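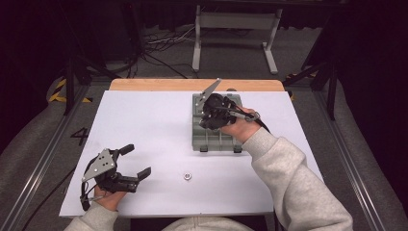 4 min read

I've been promising a post about our house rules for the handheld gripper stations since July, and every time I sit down to write it I end up editing the rules instead. So I'm typing this one with the rules sheet face down next to my tea, and whatever I can remember is presumably what matters.

A little background for those of you who came over from the sewing side of the blog (hello! the quilt posts are coming back, I promise). My day job is at Plismont, where we collect demonstrations of small hand tasks so that robot arms can be trained on them later. A person sits down with a gripper in each hand and picks things up, puts things down, sorts, stacks, slots. It sounds like nothing. Try it for a whole morning and you'll have opinions about your wrists.

When I started, every operator had their own way of doing it, and they were all perfectly good ways, which was sort of the trouble. Ha-rang Wi liked to start with both grippers hovering. Clifford Vachon started with his flat on the board and closed. I did whichever I felt like that day. Then we put together 300 episodes of one little parts task, sat down to go through them, and had to set aside 176 because we couldn't agree on where the task began. I still think about that afternoon.

So, rule one, and the one I'd fight for: clear the board down to what the task calls for. If you're working with one hex nut and a rack, then one hex nut and a rack is what's on the white surface, and your coffee and your notes and the nut from the last run live somewhere else. I was the worst offender on this. I'm a nester. I like my things near me.

Rule two is that the hand that isn't busy still has a job. If your right gripper is down at the rack, your left one should be resting somewhere sensible with the jaws open, not wandering around like it's looking for its keys. We argued over open or closed for far too long and settled on open, mainly so you can see at a glance that it isn't holding anything. Ha-rang still prefers closed and brings it up at lunch.

Rule three, cables. Look where they go before you begin, on both sides, and give yourself enough slack to reach the far corner of the board without a tug. If you feel a tug, stop the episode. Don't be brave and finish it. You'll have twisted your wrist to make up for it and that twist is now part of the lesson. The cables on the floor matter just as much, and I'd say the striped tape does too: we treat it as a line you walk around, even when you're only popping over for a second to grab something. I have popped over for a second. Clifford has a look he gives you.

Rule four is about sleeves, and I know it seems fussy. Plain, close at the wrist, nothing dangling. A soft gray fleece is just about ideal and it's also the only thing that keeps me warm in that room. Bracelets come off. Long cardigans with the big floppy cuffs (my entire wardrobe, basically) stay on the hook.

Rule five: keep your mistakes, within reason. If you fumble the nut and pick it up again smoothly, leave it in and flag it. If you fumble and then mutter and poke at it for half a minute, scrap it. We went back and forth on this and I'm not sure we've got the wording right even now. The version on the sheet says "recoverable," and new people always ask what that means, and then we all look at each other.

We also take a proper break after every 43 episodes. It's a funny number, I know. It used to be 100, which was far too many, and then we kept shaving it down whenever somebody's hands complained until we ended up there and stopped. Shake out your hands, look at something far away, drink water. If your grip is getting tight you're probably the last person to notice, so it's fine to tell your neighbor, and it's fine to be told.

The folks over at Girkusside asked for a copy of the sheet and sent it back with a lot of notes in the margins, most of them good. They want a rule about how the rack gets lined up with the board between runs, and I agree we need one. Right now we do it by eye, and my eye and Ha-rang's eye are different eyes. I'll put up the new version once we've tried it for a few weeks. If you do this kind of work and your shop has a rule we're missing, please leave it in the comments, I read every one, even when it takes me a while to answer.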